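Cleaning a black meeting table without streaks?

Home > Forums > Cleaning and Laundry > Surfaces

biscuit_tin_wendy wrote:
Hello all, long time lurker. I've ended up in charge of the meeting room at work and the table is driving me up the wall. It's one of those very long, nearly black ones with a bit of a sheen, and every fingerprint shows. I've been using blue roll and the Zurivance spray and it looks worse when I finish than when I start! Switched to a yellow cloth last week and it's a bit better but I still get smears when the lights are on.

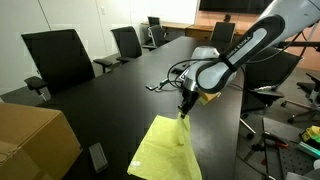

I've got 4 meetings a day going through there sometimes, so I need something quick. Would a glass cleaner do it? Or is it the cloth?

mopandgo wrote:
It's the spray. Zurivance leaves a film on anything dark. Bin it. Warm water with a tiny drop of washing up liquid, wring the cloth out till your hands hurt, then go over it again with a dry one. Long strokes down the length of the table, no circles.

Pellworth88 wrote:
Disagree with mop, sorry. I've used Zurivance on a black sideboard for years and it's fine if you spray the cloth and not the table. People drown the thing and then blame the bottle.

mopandgo wrote:
Fine on your sideboard maybe. Try it on something that size under office lights.

tansy_lane wrote:
What are you washing the cloths with, Wendy? If there's fabric softener anywhere near them that's your smears. I ruined a whole pack of Altent ones like that, they just pushed the grease about.

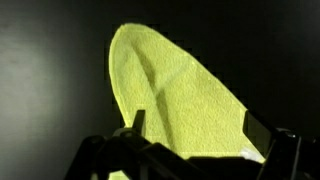

Mine get a 40 wash on their own, no softener, then over the airer. Fold them in four when you use them and turn to a clean side as you go. And cut the labels off, they can scratch a shiny finish.

Pellworth88 wrote:
Never had a label scratch anything in my life.

tansy_lane wrote:
You've never had my old piano then!

biscuit_tin_wendy wrote:
Oh no, they've been going in with the tea towels and a good glug of softener. Right, hot wash tonight and I'll try mop's two cloth method in the morning before anyone gets in. Is vinegar in the rinse safe for microfibre?

mopandgo wrote:
A splash, yes. Keep it off the table though.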